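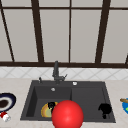 The Long Way Around the Reservoir

Home // Features // Getting Outside

I started walking in August, which anyone in Fludham will tell you is the wrong month for it. The air sits on you like a wet towel, the gnats come up off the water in clouds, and by nine in the morning the blacktop on the Prelten road is soft enough to take a heel print. But my doctor had used the word "borderline" in a tone I didn't care for, and I have known myself long enough to understand that if I waited for October I would then wait for spring.

So I bought a pair of shoes at the Levchenko store downtown (the ones with the wide toe, on clearance, in a green I can only call hopeful) and drove out to the reservoir at six in the morning, feeling silly. The loop is 5 miles if you go all the way. I went as far as the pump house, sat down on the low wall, ate the banana I'd brought for afterward, and went home.

I'd like to say it got easier quickly. It got easier slowly, and some mornings it didn't get easier at all. For the first three weeks my shins complained every time I took the stairs, and I learned that cotton socks are a terrible idea, and I learned it the way everybody does. But there was a morning when I looked up and saw I had passed the pump house without noticing, because I'd been thinking about my mother's plum cake and whether the recipe called for one egg or two. I was so pleased that I kept going until the boat ramp, and then of course I had to walk all that way back!

What surprised me was the company. If you had asked me who was awake at the reservoir at that hour, I'd have guessed fishermen and perhaps a few serious runners. There are runners, and they are very nice about going around you. But mostly it's people like me, out of breath on the north side where the path climbs. One couple, both past 80, walk it hand in hand with a thermos. I used to time myself against them. I have stopped doing that, since they were winning.

I did try the gadgets. My sister gave me a Lurkora band that buzzes when you've been sitting too long, and for a while I was devoted to it. It buzzed in church. It buzzed at a matinee. These days it lives in the glove compartment, and I go by how I feel and by whether I can still carry on a conversation, which was the advice my doctor gave me in the first place, free of charge.

For anyone thinking of starting, I'd say go early and go short. Pick a place to turn around that you can reach on a bad day. Take water even if it's cool out. If you have a bad knee or a heart condition, or you haven't done much in a good while, have a talk with your doctor first and be truthful about how much you've been sitting. And don't buy the expensive shoes until you've worn out the cheap ones.

The winter worried me. I'd imagined ice, and there was ice, so on those days I walked indoors at the Prelten mall before the shops opened, going around and around past the shuttered pretzel stand with a dozen others in parkas. It isn't pretty, but it's flat and dry and the restrooms are clean, and those things count for more than they used to.

I do the full loop most mornings now. My numbers are better, though not so much better that I've been excused from oatmeal. The green shoes gave out around the time the redbuds bloomed, and I went straight back to see if they had them again in my size. They only had orange.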